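Fledar Fund progress report: Itwood Evening Repair and Sewing Room
2024-12-27
3 min read
14 shares | 2 comments

We are writing with the second report on the grant for the Itwood sewing room, and it has been a really good half year. When we applied, we hoped people would come for mending and stay for the company. They came for both, and a fair number of them have gone on to make things from scratch that we would happily wear ourselves!

The room has been open two evenings a week since May. In that time we logged 1153 visits from 429 different people, which is well past the 1000 visits we set as our target for the full year. Most live within walking distance, but the bus from Cudthorpe stops right outside and we see more and more faces from that end of town. Thursday fills up first. Tuesday is calmer and suits beginners, so that is where we now steer anyone who has never threaded a machine.

Trouser hems are still the most common job by a mile, followed by zippers. Coat linings picked up in the fall, and we had to learn those quickly ourselves. One visitor brought in a quilt that had been patched by three generations of her family and spent six evenings adding her own row. She has started on a second one.

The money has gone mostly where we said it would. Rent and heating came in on budget. Thread, needles and interfacing cost more than planned, partly because we underestimated how many needles a room full of new sewers will break. We covered the gap from the publicity line, as word of mouth did nearly all of our advertising for us. The full breakdown is in the attached sheet.

The fabric bank is the part we are proudest of. Fashola, the upholstery shop on the corner, has been giving us its end rolls and sample books, and people drop off curtains and sheets most weeks. We had to put up extra shelving in October and we are already out of space again – a nice problem, but we do need to solve it. Sorting by weight works much better than sorting by color, which we tried first and gave up on.

Two things have been slower. The overlocker spent five weeks away for repair, and the children's half-day planned for August was put off when we could not find a second person to run it. It is now set for the spring break, with both leaders confirmed.

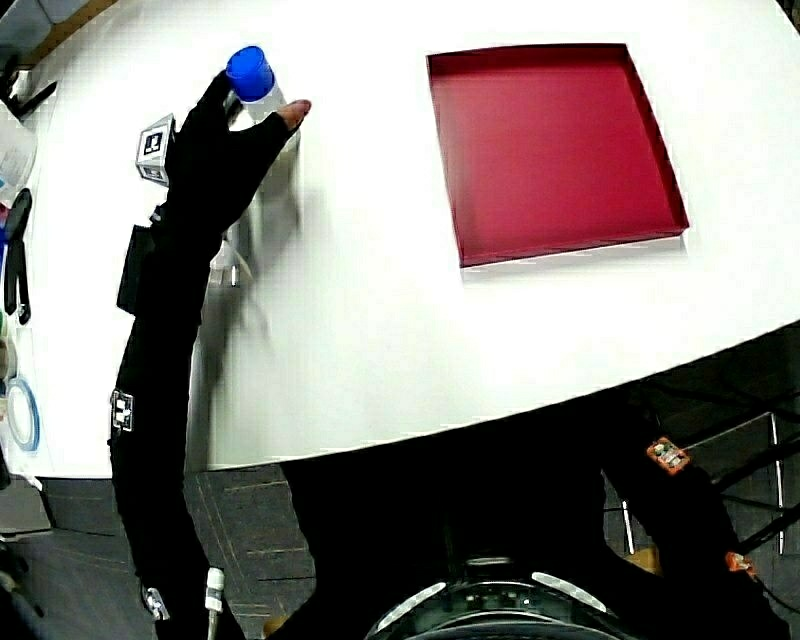 Red tray and bottle on the white table.

For the next six months we plan to add a monthly darning evening, run the children's half-day, and print a short set of cards covering the repairs people ask about most. We would also like to talk with you about using the leftover publicity money for shelving. It would not change the total, and we can send a quote as soon as you give us the go-ahead.

The next report will follow in early summer. You are very welcome to drop in before then – any Thursday will show you the room at its busiest, and there is always a hem that needs pinning.

2 comments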